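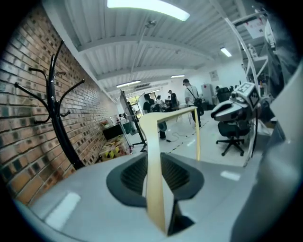
Gripper finger, close up

Forum > Commercial Interiors > Contractors and Bids

Thread: Demo and rebuild quote, does this look padded?

mudline_tom
Got a bid back from Zollton for gutting our back office suite and putting up new partition walls. Metal studs, drywall both sides, drop ceiling, new doors. They want 15 working days for the demo alone. Fifteen days to knock down walls that aren't holding anything up? I've done worse than this with a rented dumpster and my brother-in-law. Am I missing something or are they hoping I don't know any better?

Ishbel Niven
Depends what's above the ceiling. If there's old ductwork and live circuits feeding the next tenant, you can't just swing at it. Did they do a walkthrough before they priced it?

mudline_tom
One walkthrough, and the guy never lifted a single ceiling tile. So how would he know what's up there?

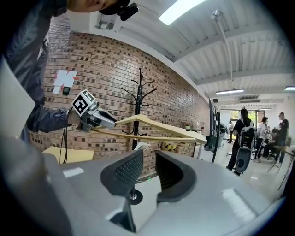

Wooden hanger held out in the gripper

rebar_and_regret
Then the 15 days is a guess and so is the price. I'd ask for the demo as its own line with the hours broken out. We had Minhas do a suite over on the Tratia side of town and they folded demo, hauling and "site protection" into one lump. Site protection was plastic sheet and tape.

Ishbel Niven
I don't agree that a lump sum means they're hiding something. Plenty of decent outfits price that way, and if it runs long, that's their problem. Break it out by the hour and you may end up paying for every slow morning.

rebar_and_regret
Sure, until the change orders start. We got 3 of them, and the first was for "unforeseen conditions" that anyone with a ladder would have foreseen.

mudline_tom
That's what worries me. The bid says it's 99 percent complete drawings and "minor allowances." I asked what the allowances were for and got a paragraph with no numbers in it.

Lucero Sotelo
I estimate for a living (not for Zollton, before anyone asks). Two things I'd want in writing: who pulls the demo permit, and who pays if the sprinkler heads have to move. Moving walls often means moving heads, and I don't see it anywhere in what you've posted.

mudline_tom
It isn't in there. I just checked all the pages again.
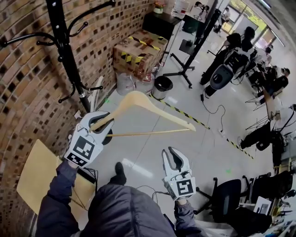 Hanger and two white grippers

Ishbel Niven
OK, that one I'd push on. Leaving sprinklers out is either sloppy or a change order waiting to happen.

rebar_and_regret
Get a second bid. Ploltesska does this size of job. Their website promises the moon, so knock that down by half, but they did lift the tiles when they looked at ours.

mudline_tom
Calling them tomorrow. I'll believe it when I see the guy on a ladder.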